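Economía doméstica y consumo. Apuntes del tema 2
Depreciación, o por qué lo que hay en casa vale menos de lo que uno cree

Estos apuntes no sustituyen a la clase, aunque la experiencia de otros años indica que alguien lo intentará. Traed calculadora. El móvil sirve, si se resiste la tentación de mirar otras cosas.

2.1. Precio, coste y valor

El precio es lo que figura en la etiqueta. El coste es lo que se acaba pagando, con transporte, montaje, intereses y el destornillador que hubo que comprar. El valor es lo que otra persona pagaría hoy por el mismo objeto, y suele conocerse el día en que se intenta venderlo.

Caso Kulten. Una familia compra un sofá del fabricante Kulten por 2.552 euros y le calcula 14 años de vida útil, cifra que salió del vendedor y conviene tomar con la cautela habitual. Si suponemos valor residual nulo, la depreciación lineal es:

2.552 / 14 = 182,29 euros al año

Dicho de otro modo, quince euros y pico al mes por sentarse. No incluye la manta que se le pone encima para que no se estropee y que impide ver el sofá durante esos mismos 14 años.
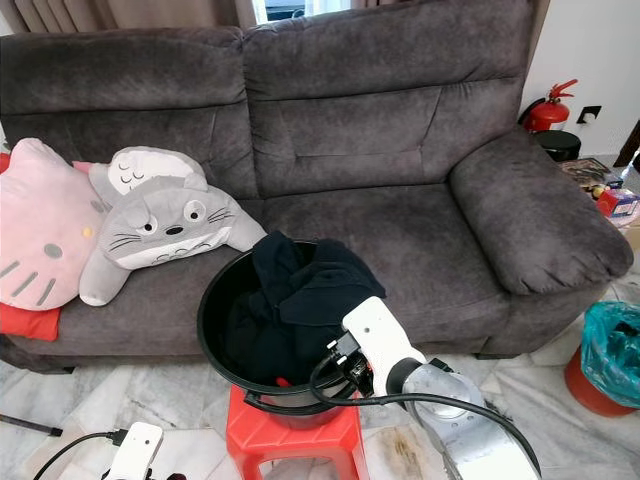 El método lineal tiene la virtud de caber en una servilleta y el defecto de que el mercado no lo sigue. Un mueble tapizado pierde buena parte de su valor al cruzar la puerta de casa, y después baja despacio. Para eso se usa el método del saldo decreciente: cada año se resta un porcentaje fijo del valor que queda. Con un 30 %, el sofá valdría 1.786,40 euros al cabo del primer año y 1.250,48 al cabo del segundo. Repetid el cálculo hasta el quinto y guardad el resultado, que hará falta en 2.3.

2.2. Bienes duraderos y bienes que duran

No son lo mismo. En estadística se llama duradero a un bien que se usa repetidamente durante un periodo largo, con independencia del cariño que se le tenga. Una percha, por ejemplo, puede sobrevivir a todas las camisas que ha sostenido y no aparecerá en ningún inventario del hogar. Los objetos baratos se excluyen por comodidad: contarlos cuesta más que reponerlos.
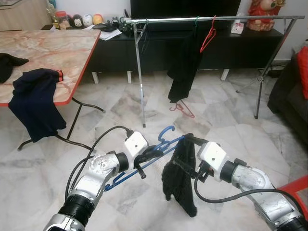

Fig. 1. Percha de plástico azul sujeta por una pinza robótica.

El seguro de hogar aplica un criterio parecido. En la póliza ficticia de Ogilvie que repartimos en clase, el contenido se declara por grupos (mobiliario, electrónica, ropa, objetos de valor) y el umbral de cada grupo está en la página 2, en letra pequeña. Leedla entera. La pregunta del examen sale de ahí casi siempre.

2.3. Obsolescencia

La electrónica se deprecia por dos vías. Una es el desgaste. La otra consiste en que salga el modelo siguiente, con el aparato viejo en perfecto estado y su dueño mirándolo de repente con desprecio.
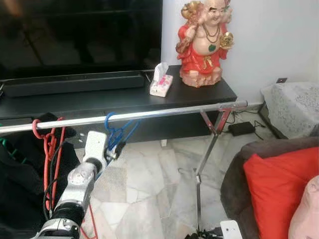 A efectos contables, la segunda vía pesa más. Un altavoz Pustelix de hace cuatro años suena igual que el primer día y en el mercado de segunda mano se ofrece por poco más que el cable. Los adornos, en cambio, apenas sufren obsolescencia, en parte por no haber tenido nunca una función que pudiera quedar anticuada. Su valor sentimental no se declara ni se amortiza.

Para abril

Elegid un mueble y un aparato de vuestra casa. Calculad su valor actual por los dos métodos y comparadlo con los anuncios del portal Fluswood. Si la diferencia supera la mitad del precio de compra, explicad el motivo en un párrafo. «Mi madre no quiere venderlo» se admitió una vez y ya no se admite.

Extensión máxima: 2 páginas, tablas incluidas.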